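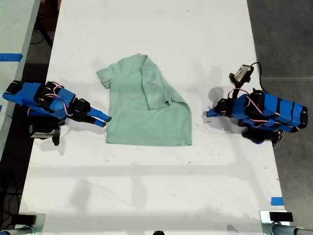 Visit to the Sandik Workshop, Lulby
Project report, Automation Technology, Skolon
Author: Liv Berge
Submitted: Jun 20, 2020

Background

The course requires each student to visit a workplace where automation is being developed or used and to write up one process in detail. I chose the open day at the Sandik workshop in Lulby. Sandik is a small engineering firm that builds fixtures and handling equipment for commercial laundries. The demonstration I attended belonged to a development project called Zein, which deals with folding small textile items using two robot arms.

The purpose of this report is to describe the folding station as it was shown, to identify the main technical difficulties, and to compare the station with the rigid-part pick-and-place cell we programmed in the course. Costs and market questions are left out.

The demonstration was led by Abhishek Rana, who works on the arm control software. Visitors were taken through in groups. The session lasted 30 minutes, and I was allowed to stay for the following group as well, so most operations were observed twice.

The folding station

The station is a long white table with one arm mounted near each side edge. The arms are mirrored, so that each can reach in toward a garment placed in the center. The links are made of blue plastic and the joints are servo motors, with the wiring run along the outside of the links. Rana said that the external wiring was kept because motors are replaced often during development and the cables need to be easy to reach. In a finished product they would be enclosed.

Each arm ends in a two-fingered gripper. The fingers are passive, meaning that there are no sensors in them. Contact with the cloth is estimated from motor load and from the camera picture. A small camera is mounted above the gripper and moves with it, which gives a close view of the fabric edge but loses sight of the rest of the garment. A separate overhead camera is used for the whole table.

The table surface has no guides or suction. Pieces of blue tape are used as reference marks by the staff when they set up a run. The marks are not read by the software.

The folding sequence

The sequence for a short-sleeved shirt was explained on a whiteboard before the run. It consists of these operations:

1. The shirt is laid flat on the table with the collar away from the operator.
2. One side is gripped near the sleeve and carried inward over the body.
3. The other side is folded inward in the same way.
4. The hem is gripped by both arms and carried up toward the collar.
5. The folded item is pressed lightly and released.

Operation 1 was done by hand during the open day. Automatic spreading is a separate part of Zein and was not shown.

Between operations both grippers return to a waiting position beside the garment. A new overhead picture is taken, the outline is extracted, and the next grip points are calculated from it. If the outline differs too much from what is expected, the sequence stops and waits for the operator. The tolerance is set for each garment type.

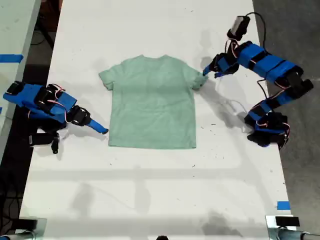 Grip point selection is the part of the process I studied most closely. The software does not store fixed coordinates for a shirt, because two shirts of the same size never lie in exactly the same way. It looks for the corners of the outline and then chooses a point a short distance in from the edge. A sleeve makes this easier than a plain side seam, as it gives a clear corner on each side of the body. With the shirt spread and both sleeves pointing outward, the jaw tip of the right gripper can be brought to the edge of the sleeve while the left one stays short of the fabric. The shirt used was a small one in a light green color. Rana explained that small garments are harder in one respect: the arms have to work closer together and the planner has less space to keep them apart.

The approach angle also matters. If the fingers come in too high, they close on air. If they come in too low, the lower finger pushes the fabric ahead of it and forms a wrinkle, which then shows up in the outline as a false corner. The current method is to lower the gripper until the motor load rises, lift it by 2 mm, and then close. This lift was found by trial and has to be adjusted when the fabric is thicker.

Finger surfaces

The grip depends on friction between the finger and the cloth. Bare plastic fingers slid off most knitted fabrics in early tests. The project has since tried several coverings, and one of them is ordinary tape wound around the finger with a rubbery tip left exposed to press on the fabric. Tape was chosen for the development phase because it can be changed between runs. It wears and begins to lift, and a lifted flap can catch on threads. According to Rana, a wrapped finger lasts up to 50 folds before the tape should be replaced.

A molded finger covering has been ordered and will be tested in September. The aim is 300 folds without maintenance.

I asked whether lint or dirt on the table affects the result. The answer was that dark specks are visible to the overhead camera but are filtered out by size, so they cause no error in the outline. Lint on the fingertips is a larger problem, as it reduces friction gradually and the load reading gives no direct warning. 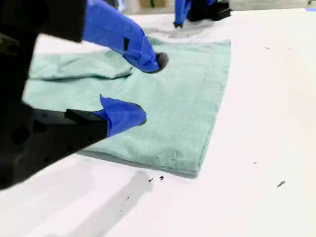

Comparison with the course cell

In the cell we programmed at school, the workpiece is rigid and its position is known once the fixture is closed. The program can run without any camera. In the folding station the workpiece changes shape each time it is touched, and the position of the fabric after one operation is known only approximately before the next picture is taken. The cycle is therefore slower and most of it is spent on measuring and planning.

The arms are also different in kind. Our school robot has high repeatability and a stiff structure. The arms at Sandik are light and flex slightly when the gripper presses on the table. This is accepted, and even useful, since a stiff arm pressing on a table would need more exact height control.

Sources of error in this report

The observations were made from behind a barrier on one side of the table. No measurements were taken by me. The lift distance, the tape life and the target for the new fingers were given verbally and have not been checked against documentation. The camera software was described but the code was not shown.

Further work

Rana agreed to send the list of garment types and tolerances used in Zein. If it arrives before the second part of the project, I plan to use it for a simulation of grip point selection on a plain rectangular cloth, where no sleeves are available as reference corners.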